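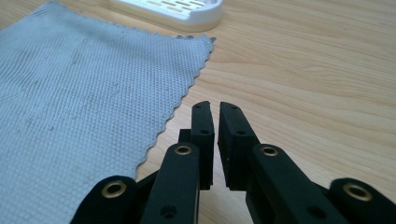
The cloth task has been the worst performer on our bench since the Flidix update went in, and I'm opening this ticket so the day and evening shifts stop keeping separate notes. Fixed items like bottles and trays record fine. The trouble is anything soft. With the gray knit laid flat on the wood and its zigzag edge toward the gripper, there is very little for the pads to get hold of, and people end up making several passes before they have a corner.

Category: Hand Tools / Gripper / Session rejected

Opened: August 23, 2025
Site: Zunach, bench 3
Software: Flidix, current release

Problem: Out of 589 cloth sessions uploaded this month, 275 came back rejected with "grip state unclear." Operators redo them the same shift. That used to be a small part of the job and now it takes up most of the afternoon.

Tried so far:
- Recalibrated open and closed positions on both grippers. No change.
- Wiped the pads with a dry cloth. No change.
- Swapped grippers between benches. The rejections stayed with the task.

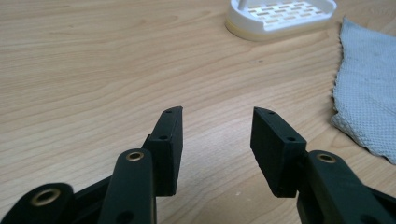
Operators also report sore thumbs by the end of a shift. Before the hand-held tools came in, the same people folded and packed by hand and moved around the room. Now they sit at one table. I have asked for a job rotation every 63 minutes until this is fixed. Please don't close the ticket on the software part alone.

Reply from Husance support: The new release reads a thin cloth between the pads as "closed, empty." Lower the closed threshold in the Seo settings panel by 3 steps and restart the session. Rejected files can be resubmitted without recording them again.

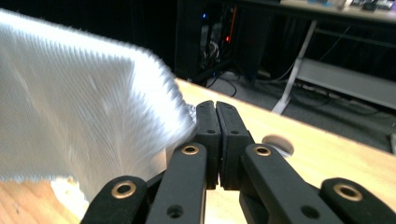
Pads together next to the white ribbed fabric, bench 3.

Update: Threshold lowered on both grippers. Resubmitted files are in the queue. Rotation stays in place for now. Status: waiting on results.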